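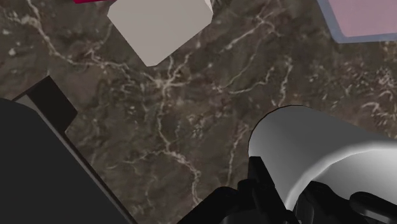

3.2 Collecting demonstrations in simulation

All demonstrations used in this paper were recorded by people controlling a simulated arm remotely. We also recorded a smaller set on the physical arm by hand guiding, where the operator holds the wrist and moves it through the task. The hand-guided set is described in Section 3.4 and is used only for the comparison in Section 5.

The operator sits at a desk with a hand controller and two views of the workspace on a monitor: one fixed view from the side and one from the wrist. Moving the controller moves the gripper by the same amount, scaled down to half when the operator holds the side button. A trigger opens and closes the fingers. The clutch works as it does in most systems of this type. When it is released, the arm holds its position and the operator can bring the hand back to a comfortable place before carrying on.

We used the Susura simulator with the scene generator from the Jekow toolkit. At the start of each episode the generator draws a countertop material, a lighting setup and a set of household objects, then drops the objects from a low height and lets them settle. We made no attempt to tidy the result. Objects may lie on their sides, lean on one another or end up close to the limit of the arm's reach. Episodes in which the target object could not be reached at all were discarded before an operator saw them.

Figure 3. Wrist view during a cup episode in the Lustico set. The cup lies on its side on a dark marble countertop, with the gripper at its mouth. Other objects are only partly in view.

The cup task is the one we refer to most often in what follows. The operator must take hold of the cup by its wall, lift it clear of the surface, turn it so that the opening faces up and set it down. A cup lying on its side is harder to pick up than an upright one. The wall is curved, the cup may roll if it is pushed, and one finger has to pass inside the opening while the other stays outside. In the wrist view the fingers themselves hide part of the rim at the moment it matters most, as in Figure 3. Operators told us they looked at the side view for the approach and at the wrist view for the last few centimetres.

Patterned surfaces were included on purpose. In an early version of the set every countertop was a single flat colour, and policies trained on it did poorly when tested over stone or wood grain. Veined marble was the worst case. The lines in the stone can resemble the edges of objects, and a dark gripper over dark stone leaves little contrast to work with. We kept the plain countertops in the set but lowered their share.

Each operator did a practice session before recording. It consisted of 4 tasks with no time limit, and recordings from it were not kept. After practice, each operator recorded 50 episodes, with a break at the halfway point. An episode ended when the operator pressed the finish button or when 78 seconds had passed. Operators were allowed to abandon an episode and restart it from the same initial state. Abandoned attempts were stored separately and are not part of the training data, although we think they may be useful for later work on recovery.

We asked operators not to correct small errors in final placement. In the pilot, some of them spent a large part of each episode nudging the object after it had already been set down, and the policies learned to do the same. The written instructions were changed to say that a cup standing upright anywhere in the open part of the countertop counts as finished.

The recorded data for each step are the two camera images, the joint positions, the gripper opening and the commanded motion. The commanded motion is stored in the frame of the wrist camera. We tried the base frame as well and found no clear difference on the cup task, but the wrist frame made it easier to combine these recordings with the hand-guided ones, where no command exists and the motion has to be worked out from the joint positions.

Pauses were trimmed. An operator who releases the clutch to rest a hand leaves a stretch of identical steps, and a policy trained on those steps tends to stop partway through a grasp and stay there. We removed any run of steps in which neither the arm nor the fingers moved, keeping the first 3 steps of each run. The same rule was applied to the hand-guided set. Objects that were still rolling during a pause were an exception, and those runs were kept in full.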